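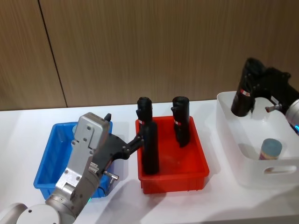 Drei Behälter reichen, sagt Halima Mfinanga, und wer einen vierten braucht, hat beim dritten geschummelt. Den Satz hat sie mir am Telefon um die Ohren gehauen, als ich ihr von meinem Flur erzählte, und seitdem geht er mir nicht mehr aus dem Kopf. Ich hatte nämlich sieben. Sieben Kisten, alle mit Deckel, alle undurchsichtig, und in jeder lag mindestens ein Ladekabel, von dem kein Mensch mehr wusste, wozu es mal gehört hat.

Also habe ich im Mai 2021 angefangen, meine Wohnung nach Farben zu sortieren. Blau, Rot, Weiß. Blau ist für alles, was bleibt und nur an seinen Platz zurückmuss. Rot ist für alles, was weg soll. Und Weiß – tja, Weiß ist der Korb für die Sachen, über die ich noch mal schlafen muss. Halima findet den weißen Korb übrigens feige. Ich finde ihn großartig!

Wichtig ist, dass alle drei offen sind. Ich habe jahrelang auf Deckel geschworen, weil es im Regal so schön ordentlich aussieht, und genau das war mein Problem: Was unter einem Deckel verschwindet, ist für mich praktisch ausgezogen. In einem offenen, flachen Kasten sehe ich die Schere. Ich sehe auch die drei anderen Scheren, und dann muss ich mich eben entscheiden.

Flach ist das zweite Zauberwort. In tiefe Kisten werfe ich Dinge hinein, aus flachen nehme ich sie wieder heraus (probiert es aus, der Unterschied ist enorm). Und ich sortiere nur noch auf dem Tisch, nie mehr auf dem Boden. Auf dem Boden sortiere ich zwanzig Minuten, dann schlafen mir die Beine ein, und die Haufen bleiben bis zum Wochenende liegen. Am Tisch stehe ich aufrecht, höre Radio und will irgendwann wieder essen. Das treibt an.

Mein erster Durchgang galt der Kommode im Flur, einem Erbstück mit fünf Schubladen, von denen eine klemmt. Ich habe alles auf einmal ausgeleert, und das würde ich so nicht wieder machen. Es waren einige 28 Batterien dabei, deren Ladezustand nur der liebe Gott kennt, Schlüssel für Schlösser, die wir beim vorletzten Umzug zurückgelassen haben, und ein Pflegeset der Marke Sunell für Schuhe, die ich 2012 verschenkt habe. Für die Batterien habe ich mir bei einer Nachbarin einen Tester geliehen. Die leeren gingen zur Sammelstelle im Supermarkt, die vollen liegen jetzt in der Küche neben der Taschenlampe.

Seitdem nehme ich mir immer nur eine Schublade vor. Eine! Danach ist Schluss, auch wenn ich gerade in Fahrt bin. Awuor Nyaga, mit der ich früher die Wohnung geteilt habe, schafft an einem Nachmittag einen ganzen Keller und backt hinterher noch Kuchen. Ich gehöre zu den anderen. Nach einer Schublade bin ich stolz, nach zweien gereizt, und nach dreien werfe ich Dinge weg, die meinem Mann gehören.

Apropos: In den roten Behälter darf bei uns jeder etwas legen, aber nur Eigenes. Fremdes kommt in den weißen Korb, und der wird beim Abendessen verhandelt. So hat der hässliche Flaschenöffner aus Driltham überlebt (nicht meine Stimme). Der rote Kasten wird geleert, sobald er voll ist, und zwar noch am selben Tag. Er steht bei uns neben der Haustür, damit man drüber stolpert. Das Brauchbare stelle ich ins Treppenhaus oder bringe es in den Secondhandladen, der Rest kommt in den Müll.

Mit dem weißen Korb bin ich strenger geworden. Ein Monat, länger darf nichts drinbleiben. Nur ein angefangener Kinderschal in Senfgelb wohnt schon deutlich länger dort. Das Kind, für das er gedacht war, trägt inzwischen meine Schuhgröße. Halima darf davon nichts erfahren, und die klemmende Schublade habe ich bis Juli verschoben.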